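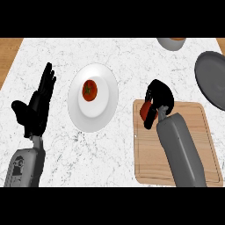
About Filora

Hello, and welcome to our kitchen! Filora is a small baking school and recipe site on Bement Street, and if you have ever pulled a sunken banana bread out of the oven and eaten it anyway (with a spoon, standing up), then you are our kind of people.

We started with one class in March, seven students and a single oven that ran hot on the left side. Everybody made the same buttermilk biscuits, and everybody's came out different, and we had such a good time comparing them that we put another class on the calendar before the dishes were done. Since then we have taught nearly 2,000 home bakers, and the biscuits are still the first thing we make together.
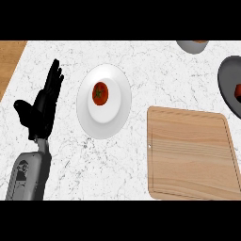 The recipes came later, mostly from students who kept losing their handouts. There are 107 of them on the site now, from weeknight cobblers to the Rondonuwu coconut layer cake, named for the family who shared it with us and were kind enough to let us fiddle with the frosting. We bake every recipe several times before it goes up, and if one gives you trouble at home, please write and tell us, because we really do go back and try it again.

Our longer course, Zendo, is for bread lovers who want to slow down and get to know their dough. Classes are small, aprons are provided, and you take home whatever you bake!

Recent from the kitchen
Soft Dinner Rolls for a Crowd
Which Pan for Which Cake?
Lemon Bars, Two Ways

Comments
Made the cobbler twice this week. My kids want it for breakfast.
Do you have any evening Zendo classes coming up?
The coconut cake took me all afternoon and I'd do it again tomorrow.

Filora, 813 Bement Street | Contact us | Page updated May 2024 | Back to top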